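Every August the yarn companies rediscover wool, and every August I get a press kit telling me hand knitting has been made easy. The latest comes from Riviston, whose Tesen line promises a seamless sweater in 25 hours. I've been knitting for 39 years and I have yet to meet that sweater.

Efthymia Sotiropoulos, who designs for the line, told me the figure covers the body only. Sleeves are extra – so is the neckband, and so is weaving in the ends.

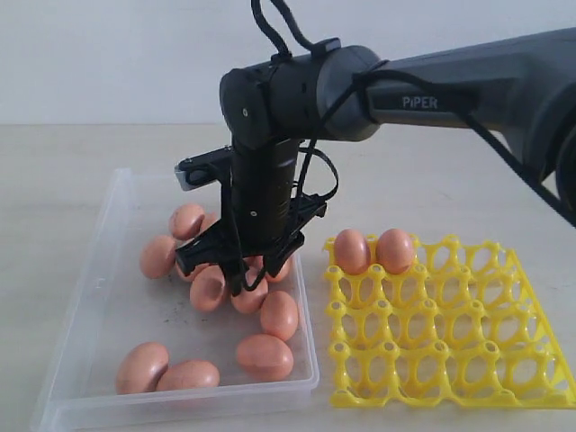
Speed claims in knitting always assume hands that never tire, drop a stitch or stop to recount a row. A dark gray arm with PIPER printed along its side might manage that. Mine want a break after 30 minutes of ribbing. I cast on the Tesen pullover anyway, in the medium, and ripped out the yoke 2 times before the pattern's short rows made sense. The yarn is nice enough. It also pills at the underarm, and I haven't finished the second sleeve.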